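MALTTHORPE HOUSING AND CARE TRUST

Working Group on Domestic Automation

Minutes of the third meeting, held in September at 10.30 am in the Mosance Room

In the chair: Mervyn Hebden

Also attending: members for Housing, Catering, Home Support and Finance; two tenant representatives

1. Apologies

Apologies were received from the member for Estates.

2. Minutes of the previous meeting

The minutes were agreed as a correct record, subject to one change. At item 5, "kitchen staff" should read "home support staff".

3. Matters arising

The Chair reported that Ruronbridge had replied to the group's letter. It does not intend to offer a machine for use in tenants' homes in the coming year, but would welcome a further conversation about laundry sorting at the central depot. The reply had been circulated.

4. Kitchen clearing: simulated trials

The group received the report from Tabrizi on its simulated trials of a single fixed arm clearing a kitchen worktop. The task is to pick up food items one at a time, with bottles, bowls and cutlery left standing on the same surface. 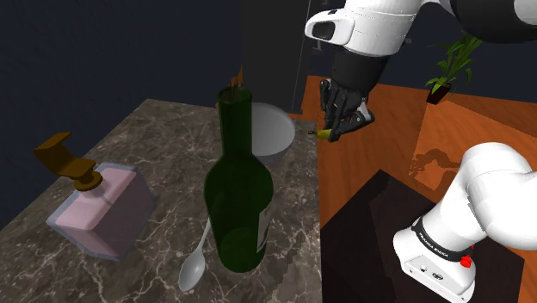 The report covers 2000 runs. Of these, 374 ended with an item dropped or released in the wrong place, and a further 263 were stopped when the arm touched something it had not been told to move. Tabrizi regards the second figure as the more serious of the two, and the group agreed.

The member for Home Support asked whether the results could be expected to hold in a real kitchen. The Chair said that Tabrizi made no such claim. The simulation did not deal with wet surfaces, soft fruit that marks when gripped, or a tenant walking into the room. The member for Catering added that an arm fixed to one spot could clear only what lay within its reach, and that most of the kitchens in the Trust's older properties were narrow.
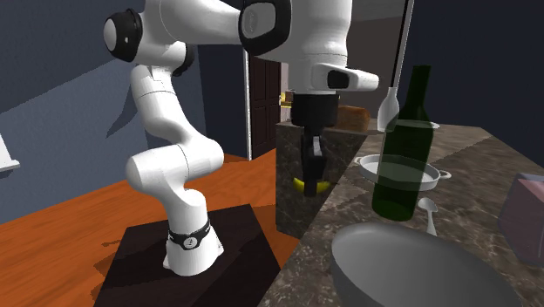
Figure 2. Simulated kitchen, arm with gripper at the banana.

A tenant representative asked who would wash up. It was confirmed that washing, drying and putting away fell outside the present work. The representative asked that this be stated plainly in any newsletter item, as several tenants had understood otherwise.

It was AGREED:
(a) that the report be noted;
(b) that no trial in an occupied home be considered at this stage;
(c) that Tabrizi be asked for a breakdown of the stopped runs by type of object touched.

Action: Chair

5. Costs

The member for Finance reported spending of £3944 to date, within the sum approved. No further payment falls due before the next report. A request for a second licence was deferred.

6. Shop-floor work at the depot

Members discussed whether repeated tasks at the depot, such as stacking trays and moving empty crates, might suit a machine better than household chores. Views differed. The member for Housing felt that the group's terms of reference did not extend to the depot, and the Chair undertook to seek advice.

Action: Chair

7. Any other business

The member for Catering asked that papers be sent out earlier. This was noted.

8. Next meeting

To be held in the Mosance Room at 10.30 am, on a date to be circulated.

The meeting closed at 11.50 am.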